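Pamton opens orders for the Clestent paired hand gripper kit

Two-handed recording kit goes on general offer in December after a long trial in ordinary homes

Pamton is delighted to announce that Clestent, its paired hand gripper kit for recording everyday handling tasks, will be open for orders from December. The kit is made for teams who want to teach robots how people pick things up, move them and put them down, and who would like to do that recording in real rooms with real household things.

Clestent is held in the hands, one gripper in each, and worked by the person wearing no other gear at all. There is no robot arm to bolt to a bench and no cell to build. A new user can be recording on the first morning, and we are very happy with how quickly people have taken to it!

The trial took in 190 homes, and a good part of it was spent on fruit and vegetables. They look simple and they are a wonderful test. A cherry tomato needs a light touch, a water chestnut has a rough skin and an awkward shape, and an orange fills far more of the grip than either of them.

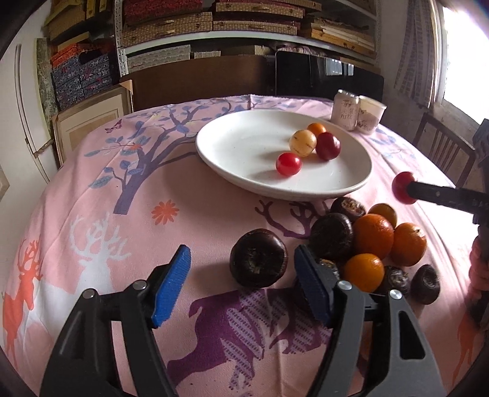
"We began with wooden blocks, and everyone got good at wooden blocks," said Veronica Radu, who leads the Clestent work at Pamton. "Then Ravindran brought in his shopping and we had to think again about nearly everything, from the pads to how wide the fingers should open. I still think that was the best week of the project."

Ravindran Iyengar, who wrote the task sheets that come with the kit, has kept them short. Each one gives a starting layout, a goal and very little else. People are asked to work at their own pace and in their own way, and two people rarely clear a plate alike. The box holds 100 sheets, covering the kitchen, the dining table, the laundry and the desk, and buyers are welcome to write their own and share them.

The sorting sheets have been the favourites so far. They ask for mixed fruit to be moved between a plate and the table, with both hands taking part, and they can be set up with whatever is in the house. 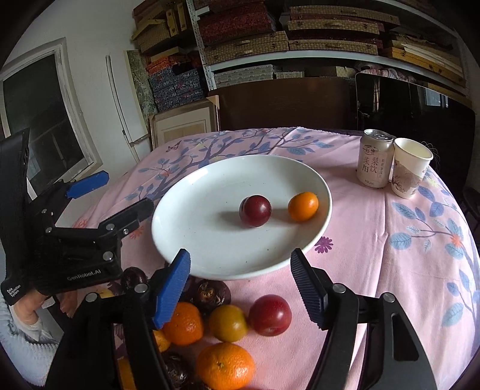 Halfdan Lauritsen, who runs training for new users, has asked for one change above all others since the early trials, and it is in the finished kit: the fingertip pads can be swapped without tools. A spare set is included. The handles have also been made slimmer, which should help anyone with smaller hands - the first ones were a bit of a stretch.

The first outside buyer is Kalogeropoulos, a family-run packing business that hopes to use its recordings to teach a robot to fill mixed fruit boxes. "Our packers know things about a ripe plum that they have never had to put into words," said Filippos Kourkoulas, its operations manager. "With this they can just do the job and let the recording speak for them. There is plenty to learn yet, but they have enjoyed it, and so have I."

There are limits, and Pamton would like buyers to know them. Clestent has two fingers on each side, so tasks that need a whole hand, such as peeling or tying, are not covered. Very thin items lying flat on a table are still hard work. Both are being looked at for a later version.

Each kit contains two grippers, spare pads, a charger, a carry case and the task sheets. Orders will be handled by Pladen, where Traian Căpraru and his team can also arrange a loan kit for schools and small labs.

ENDS

Press contact: Veronica Radu, Pamton
Orders and loans: Traian Căpraru, Pladen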